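4.2 Pairing rules and the number of drawn games

The second question of our study is whether the pairing rules of a tournament change how often strong players agree to a draw. For this we used the records of the Berkcombe Open, a board game event which is played every September under the Swiss system, and of the Virkomholm Cup, which keeps the older round robin groups. Together the two events gave us 2,405 games over 11 seasons. Games decided by forfeit were removed before the analysis, and also 97 games for which the final score sheet was missing.

In the Swiss event, draws between the top seeds were rare in the early rounds and became frequent in the last two. Kostiuk describes the same pattern for team matches and explains it by the prize structure – a player who leads by a full point has little reason to take risks. Our data agree with this explanation only in part. Leaders with a full point of advantage did draw more, but so did players in the middle of the table, for whom no prize was at stake.

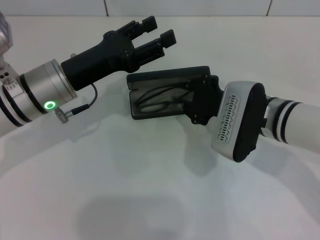
Figure 9

In the round robin groups the picture is less clear. Players know all of their opponents from the first day and can prepare for each of them, and several told us in interviews that they plan in advance where to save their energy. Gachanja (Kibet Gachanja, personal communication) suggests that the order of the rounds matters more than the group size. We could not test this fully, as the order was drawn by hand in the first seasons and was not always written down. For the later seasons the order was taken from the Trasidix pairing files, and the results are given in the next section.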